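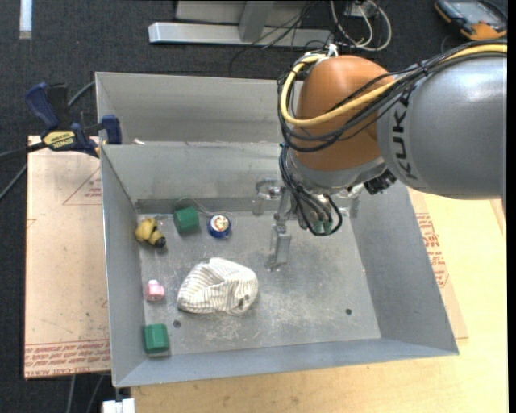

4.2 Open-day demonstration

Figure 3. The picking cell during the open day, with the KUKA arm over the two-part metal bin and the object set in the front compartment.

The second trial took place during the October open day at the Drasness site. Visitors stood behind a rope on the carpeted side of the cell and could ask for a run at any time between the opening talk and mid-afternoon. The cell was the one described in Section 3, with no change to the arm, the gripper or the control software.

The bin is made of sheet metal and has a narrow rear compartment and a wide front one with sloping sides. A bar clamp at one corner stops it from shifting on the table when a finger touches a wall. Objects were placed in the front compartment only. The set in Figure 3 mixes two green blocks with small toys and a crumpled striped cloth item, all lying in the left half. This layout is harder than an even spread – several objects rest close to the left wall, where the finger has little room to come down beside them.

Each run began with the gripper clear of all objects. The Favow planner then ranked grasp candidates and sent the best one to the arm. A run ended when the planner found no candidate above threshold, or after 80 attempts. Over the whole day the system logged 1211 attempts, including those stopped by the operator.

Two conditions differed from the laboratory trial. Room lighting changed through the day, and the scratched floor of the bin gave stray depth readings when the blinds were open. Visitors were also allowed to choose the starting layout, so layouts were not balanced across runs. For these reasons we report the open-day results apart from those in Section 4.1 and do not pool them.

G. Odukoya operated the cell and E. Hofstetter kept the written log. Stops called by the operator were marked in the log and are treated as failures in Table 2.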